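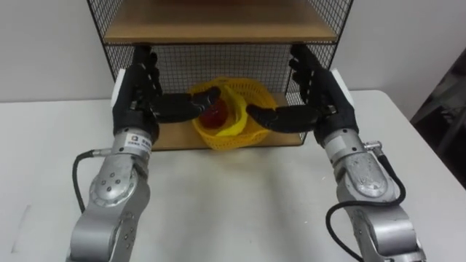 Chapter 7
Names the Reader Can Carry

Sooner or later every fantasy writer draws a map. It usually happens in the first week, well before there is a plot, and it is the most fun you will have with the book for a long time. Enjoy it. Then put the map in a drawer and look at the names you wrote on it.

Take the opening of Ayana Woldegiorgis's student novel, which she has kindly let us pick on. In the first draft, the exiled queen of Kovari rides through Plisum to beg an army from the lords of Zultden, and she does all this before breakfast. Three places, and we haven't met the horse. Readers in her workshop group were asked the next day where the queen had come from. Most of them said "the K one."

There was nothing wrong with the names themselves. Kovari sounds like somewhere you could be exiled from. Zultden sounds cold, and its lords sound as if they would make you wait. The trouble was the speed. A made-up word means nothing until something happens there, and a reader will hold on to an empty word for a page or so before quietly letting go of it.

In the second draft the queen spends the whole chapter stuck at the Plisum toll bridge, arguing over the fee for her mule. Kovari comes up once, when the toll keeper refuses its coins. Zultden waits until page 60.

This chapter covers how to space out invented names, how to make them look as if they come from the same language, and what to do about apostrophes – mostly, remove them.

Before you read on

Find the first three pages of your own draft. Underline every name you made up. Read the pages aloud to someone patient, and mark the spot where their face changes.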